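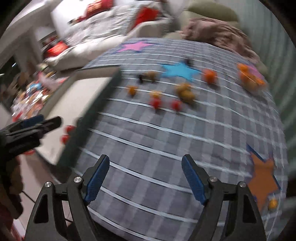

Dormir bajo una manta que pesa lo justo

En los pueblos del valle de Prundetti las mantas de cuadros se heredaban. Pasaban de la cama de matrimonio a la de los hijos, de ahí al sofá y, cuando ya no daban más de sí, a la caja del perro. Hoy la mayoría de las casas compra una nueva cada pocos inviernos, casi siempre sin mirar la etiqueta, y luego se pregunta por qué pasa frío con tres capas encima.

El mercado de la ropa de cama ha cambiado mucho en una generación. El edredón desplazó a la manta en los dormitorios, y la manta quedó relegada al respaldo de un sillón o al maletero del coche. En los últimos años ha vuelto, en parte por el precio de la calefacción y en parte por gusto. Los talleres pequeños que sobrevivieron lo han notado. Starus, un telar familiar con 6 empleados, vendió el invierno pasado 631 mantas; dos inviernos antes habían sido 395.

El taller ocupa una nave baja a la salida del pueblo, junto a la carretera. La jornada empieza a las siete de la mañana con el hilo ya preparado de la víspera. Los telares son mecánicos, de segunda mano, y hacen tanto ruido que dentro se habla por señas. El dibujo de cuadros sigue siendo el más pedido. Se monta alternando colores en la urdimbre y repitiendo la misma secuencia en la trama, de modo que un error en el orden de los hilos se ve a lo largo de toda la pieza. Cuando ocurre, la pieza se corta y se vende como retal.

Qué mirar en la etiqueta

El primer dato útil es el gramaje, es decir, los gramos por metro cuadrado. Una manta de 300 gramos sirve para entretiempo o como segunda capa. Para dormir en una habitación sin calefacción en febrero hace falta bastante más, o una combinación de dos piezas ligeras, que además se lavan mejor por separado.

El segundo es la composición. La lana abriga aunque coja algo de humedad, pero pica a mucha gente y encoge si se lava mal. El algodón es fresco y resistente, tarda en secar y pesa. El acrílico cuesta poco, aguanta la lavadora y suele llenarse de bolitas en los codos del sofá, donde más roce hay. Las mezclas de lana y acrílico ocupan el centro del catálogo de casi todos los fabricantes y son una compra razonable para una casa con niños.

El tercero es la medida. Para una cama de 135 conviene que la manta pase de los dos metros de ancho. Muchas de las que se venden como «de cama» se quedan cortas por los lados y acaban en el suelo a media noche.

El acabado importa más de lo que parece en la tienda. Una manta cardada tiene el pelo levantado y retiene más aire, a cambio de soltar pelusa durante los primeros usos. Una sin cardar es más fina al tacto, deja ver mejor el dibujo y dura más años.

Lavar poco y secar en plano

Soomro, la tintorería que recoge las mantas de media comarca al llegar la primavera, trabaja con una regla sencilla: agua fría, jabón neutro y ningún suavizante. El suavizante recubre la fibra y la apelmaza. Para el uso diario basta con airear la manta en la ventana una mañana seca y cepillarla en el sentido del pelo. Un lavado completo al año es suficiente si se usa con sábana encimera.

El centrifugado fuerte deforma las esquinas. Es preferible enrollar la manta en una toalla grande, apretar y extenderla sobre una superficie plana, sin colgarla de un cordel. Mojada, una manta de lana puede llegar a estirarse varios centímetros por su propio peso.

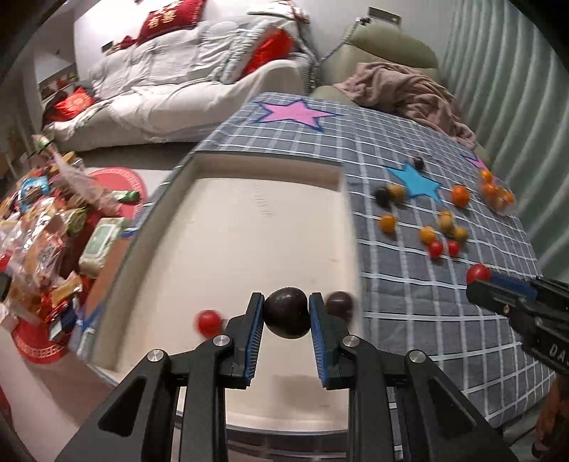
¿Se puede recuperar una manta de lana que ha encogido?

Solo en parte. Si el encogimiento es leve, se deja en remojo en agua templada con un poco de acondicionador de pelo, se escurre sin retorcer y se estira con las manos, poco a poco, mientras se seca en plano. Cuando la lana se ha afieltrado, la fibra ha quedado trabada y no vuelve a su medida. En ese caso se aprovecha para cojines, plantillas o una manta pequeña, con la ventaja de que el tejido afieltrado no se deshilacha al cortarlo.

Guardarlas en verano

Las polillas buscan la lana sucia, de modo que conviene guardar la manta lavada y seca del todo. Una funda de algodón cerrada funciona mejor que una bolsa de plástico, que retiene la humedad. La lavanda y el cedro ayudan algo, pero pierden el olor en pocos meses y hay que renovarlos.

En Povov, el pueblo vecino, todavía se sacan todas las mantas al sol antes de meterlas en el arcón, y se doblan cada año por un sitio distinto para que no se marquen las líneas. Los dobleces viejos son el primer lugar por donde se abre el tejido. Un zurcido a tiempo, con hilo del mismo grosor, alarga la vida de la pieza unos cuantos inviernos.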